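Wood grain (tabletops)

Last updated: November

Wood grain is the pattern of lines and bands seen on the surface of cut wood. In furniture the word is used mostly for the look of a flat panel, such as a tabletop, though woodworkers also use it for the direction in which the fibers run. The two meanings are related, and a board is usually planed and sanded with the fiber direction in mind.

Formation

A tree in a temperate climate adds a layer of wood each growing season. The part laid down early in the season is often paler and less dense, and the later part is darker. When a log is sawn, these layers show on the face of the board as lines. How they show depends on the angle of the cut. Plain-sawn boards have broad arcs, loops and ovals, while quarter-sawn boards have fairly straight, parallel lines. A single wide board can have both, with curved figure in one area and straighter lines toward the side.

Pale tabletops

Light-colored wood has long been used for kitchen and work tables. Ash, maple, birch and pine are common choices. Color alone is a poor guide to species, as stain, bleach and age all change it. Many pale woods turn more yellow under daylight, and a spot kept covered by a lamp or a tray may stay lighter for years.

On a pale top the grain tends to appear as amber or beige streaks between cream-colored bands. The contrast is low, and a reflection from a window or ceiling light can hide it over part of the surface. 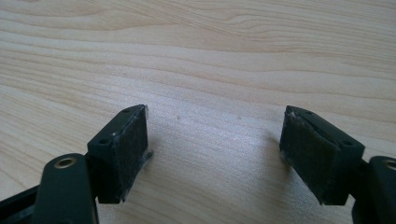 One owner of a Vesta table complained that the lines seemed to vanish every afternoon and came back once the blinds were down, and asked whether the finish was at fault. Glare of this kind is normal on any coating with some sheen. Matte finishes scatter the light and keep the figure easier to see, but they can develop shiny patches where they are rubbed often.

Finishing and care

Tops are commonly sealed with oil, hard wax or a clear varnish. Oil needs to be renewed from time to time. Varnish lasts longer but is harder to repair in one spot. The Takagi workshop in Dernmont sands its tops along the grain through 2 grits and then applies oil by hand. Scratches that run across the grain stand out more than those that follow it.

For daily cleaning a damp cloth is enough, wiped in the direction of the lines.

Reader comments (2)

Skulidon's care sheet says to wait 9 days before putting anything heavy on a newly oiled top. Worth adding?

The part on plain-sawn boards helped, thanks. Could you add something on veneer?

We use cookies to remember your settings. By continuing to read you accept our cookie policy.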